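Idel Street Tenants' Association
Minutes of the regular meeting, Monday evening
Posted by the Recording Secretary, December
4 min read
3 comments · 28 shares

The meeting was called to order by the Chair at 7:00 p.m. in the ground floor lounge of Pladthorpe House. A quorum was present. The minutes of the previous meeting were approved with one correction: the bicycle room lock was replaced by the building manager and not by the Association.
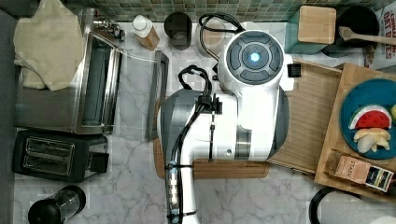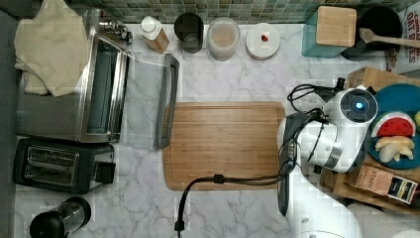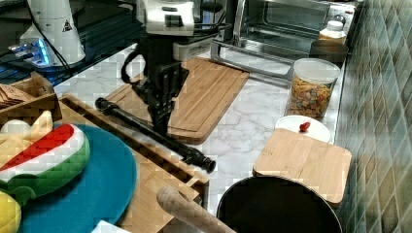
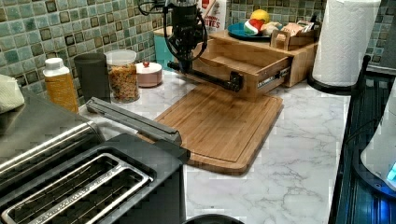 Kitchen counter, Pladthorpe House (Item 2).

1. Heating

The Chair read a letter from Flultham Property Services on the heating complaints submitted last month. Flultham states that the boiler was inspected and that the pressure valve serving the north stairwell will be replaced before the end of the month. Members from the upper floors reported that bedrooms remain cold in the early morning. A member asked whether tenants could receive a rent credit for the days without heat. The Chair replied that the lease allows a credit only where written notice was given, and asked all affected households to send their notices in writing – email is accepted.

Moved and seconded, that the Association write to Flultham requesting a firm date for the valve replacement. Carried.

2. Shared kitchen

The House Subcommittee reported on use of the shared kitchen. Evening bookings have gone up since the fall, and there were 2 complaints of the room being left in poor order. The subcommittee proposed that each booking end 15 minutes before the next begins, to allow for cleaning. Members discussed whether marble-patterned counters should be wiped with anything stronger than dish soap. The building manager has advised against vinegar and bleach. It was agreed that this advice would be added to the booking form.

A proposal to charge a cleaning deposit was discussed at length. Several members felt that a deposit would discourage families from using the room for birthdays. Others noted that the Association now pays for supplies out of general dues. The proposal was put to a vote and failed.

3. Laundry room

Chou Laundry Systems has offered to renew its contract for 3 years with no change in the price per wash. Members asked that the company first repair the dryer nearest the door, which takes payment and does not start. The Secretary will obtain the terms in writing and circulate them with the next agenda. Decision deferred.

4. Parking and snow removal

The plow contractor will need the east row of spaces cleared by 6:00 a.m. on days when snow is forecast. Notices will be placed in the lobby and under doors. A member from the garden level asked that snow not be piled against the lower windows – this was a problem last winter as well. The Chair will raise it with the contractor.

5. Dues

Dues have been received from 77 households. Reminders will be sent to the remainder after the holiday. No action taken.

6. Other business

A request for a second bench near the bus stop was referred to the Grounds Subcommittee. Members were reminded that packages left in the lobby overnight are not covered by the building's insurance.

The meeting was adjourned at 8:40 p.m. The next regular meeting will be held in the same room, and agenda items should reach the Secretary one week in advance.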